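Fakix — Trainings- und Anmeldedaten des Schwimmvereins Dovardale

Stand: Sa., 3. November

Inhalt
Der Datensatz enthält rund 400 Einträge zu Trainingsgruppen, Bahnbelegung und Anmeldungen der Jugendabteilung. Eine Zeile entspricht einer Anmeldung. Namen und Geburtsdaten sind entfernt, das Alter liegt nur als Jahrgang vor.

Dateien
gruppen.csv — Gruppe, Wochentag, Bahn, Dauer in Minuten (höchstens 90)
anmeldungen.csv — Jahrgang, Gruppe, Status 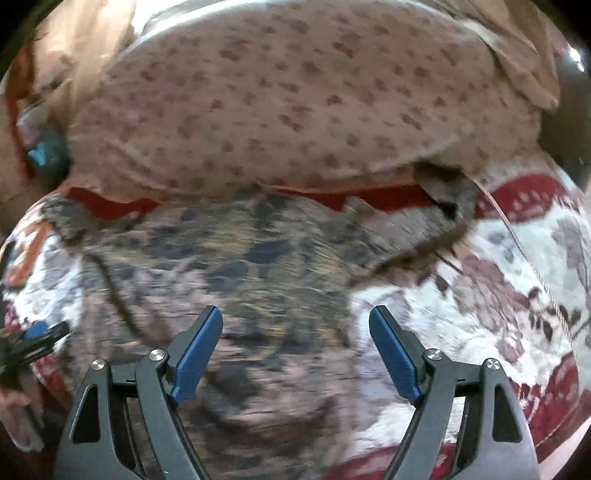 Offener Greifer vor Textilien

Bekannte Lücken
Für Bahn 5 fehlen die Belegungen aus dem Dezember. Abmeldungen per Telefon sind nur teilweise erfasst. Das Feld Status kennt zwei Werte: »aktiv« und »Warteliste«. Leere Felder bitte nicht als »aktiv« lesen.

Nutzung
Frei für vereinsinterne Auswertungen, Weitergabe nur nach Rücksprache. Trennzeichen ist das Semikolon, Kodierung UTF-8.

Kontakt
Leonardo Bortolotti, Jugendabteilung — Korrekturen bitte mit Zeilennummer schicken.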